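Papers > Household Storage > Section 3

February | Daichi Noguchi and Sze-wing Tam | 3 min read

3.2 Use of garage space

Of the 786 Cadville households that returned the survey, 201 reported keeping no car in the garage. Most of these used the room for tools, bicycles or seasonal goods. 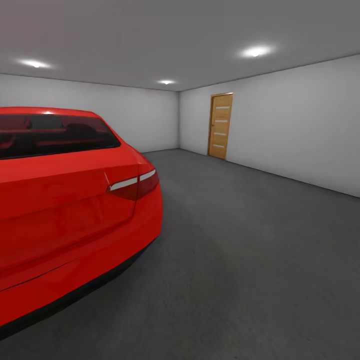
Figure 3. Rendered view of a garage with one red car and a wooden door.

Households with a car indoors stored fewer goods overall. Prasertsri and Beddoe report a similar pattern for Goltitz, although their sample excluded rented homes. Attic storage is treated in Section 3.3.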